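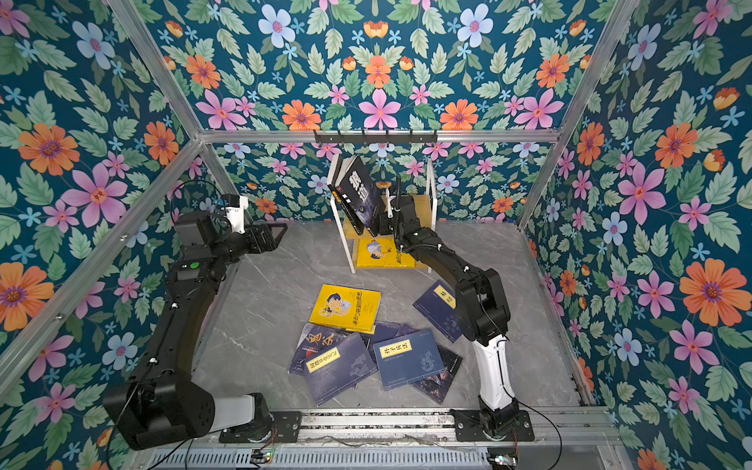
Photo: Tiedemann

Flerkano Opens Lending Shelves for Chinese-Language Books

Two-tier shelves go to 315 locations; readers can borrow without a card

Flerkano, the community reading program run by book distributor Gimex, will begin placing small lending shelves of Chinese-language books in apartment lobbies, clinics, laundromats and after-school centers in July. The first group of shelves will go to 315 locations.

Each location receives one two-tier shelf and a starting set of books for adults and children. Readers may take a book home without a library card or a deposit. Books can be returned to any Flerkano shelf.

The program grew out of a trial that ran last winter at 28 sites in the Lellelach district. During the trial, readers borrowed books 3,400 times. Picture books and illustrated stories for children made up a little more than half of those loans. Novels came second, followed by cooking and health titles.

"The trial sites told us two things," Gimex said in a statement. "They wanted a shelf small enough to sit against a wall without blocking a walkway, and they wanted the books changed often. Most of the planning since then has gone into those two requests."

The shelf was designed by Tiedemann, a maker of small furniture for schools and waiting rooms. It has two boards between metal sides and stands low enough for a child to reach the upper tier. Tiedemann also tested ways of arranging the books. In the trial, larger books with the title on the front cover were borrowed more often when they were turned to face out, so the new setup guide asks hosts to stand a few books that way and let the rest show their spines. Books that are too tall or too wide to stand well may be laid flat on the lower tier.

The opening collection contains 1,051 titles, and no two neighboring locations will start with the same set. Of the total, 728 titles are for adult readers and the remainder are for children and teenagers. Most are in simplified characters. Hosts who want books in traditional characters can ask for them on the sign-up form, and Flerkano will fill those requests as stock allows.

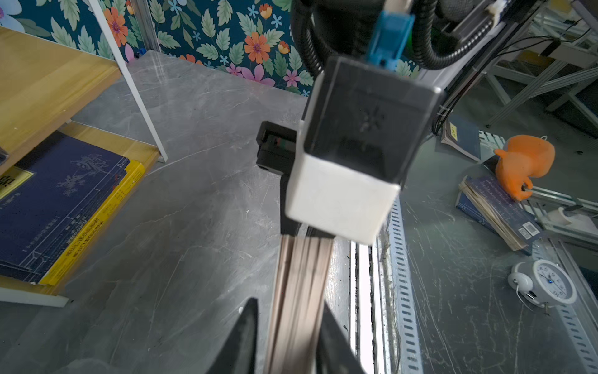

Sets will be changed every eight weeks. A driver brings a packed box, takes back the books that have been on the shelf and checks them for loose pages, torn covers and writing. Books in good order go on to another location. Books with light damage are sent to the Gimex warehouse in Lellelach for repair, where labels are also replaced if they have faded or come off. Anything past repair is taken out of the collection.

Hosts are not charged for the shelf, the books or delivery. In return they are asked to keep the shelf indoors and away from direct sun and radiators, to straighten the books once a day, and to report a broken board or side. Hosts do not have to keep a record of who borrows what. Each book has a return notice inside the back cover with a list of nearby shelves - the same notice used in the trial, now printed in Chinese and English.

Losses during the trial were lower than Gimex had planned for. The company expects them to rise as the program spreads to busier places, and has set aside extra copies of the most popular children's books. There are no late fees, and readers who lose a book are asked only to tell the host.

Flerkano will also accept donated books at the Lellelach warehouse. Donations should be in Chinese, with the cover and all pages in place. Textbooks, magazines and loose workbooks cannot be accepted. Donors with more than two boxes should write ahead so that space can be cleared at the loading door. The warehouse takes donations from 9 a.m. to 3 p.m. on working days.

Applications for a second group of locations will open once the first shelves are in place. Any business, clinic, school or housing group with an indoor space open to the public may apply. The form asks for a measurement of the wall space, opening hours and the ages of the people who use the room.

About Flerkano
Flerkano is a community reading program owned and run by Gimex. It places small shelves of Chinese-language books in shared indoor spaces.

About Gimex
Gimex distributes Chinese-language books to stores, schools and libraries from its warehouse in Lellelach.

Media contact
Gimex Press Office, Lellelach
Shelf and cover photos are available on request.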